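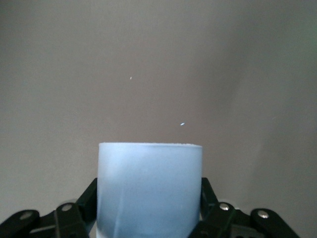 **Minutes, packing group, March**

Start 9:30. The minutes of the last meeting were accepted with no changes.

**1. Blue cylinders**

The group discussed the light blue cylinders for the Kadimance order. The order is for 551 pieces. Until now 141 are packed. Two questions were open: if the pieces must stand or lie in the carton, and who checks the surface before closing.

Decided: the pieces stand upright, with one sheet of paper between the rows. The person who packs also does the surface check. Marks which can be wiped off are wiped with a dry cloth. Pieces with marks that stay go to the shelf by the door and are written on the list.

**2. Cartons**

Venter offers a smaller carton, but the minimum quantity is 2000. The group finds this too much for our storage room. We will ask Citura for a price on a lower quantity before the next meeting.

**3. Labels**

The labels for Wusta came with the old address. They must not be used. New ones are ordered, and the old ones stay in the gray drawer until the new ones arrive.

**4. Other**

The tape on bench 2 is finished too often. From now on there should be always one spare roll under the bench.

End 10:15. Next meeting in April, same room.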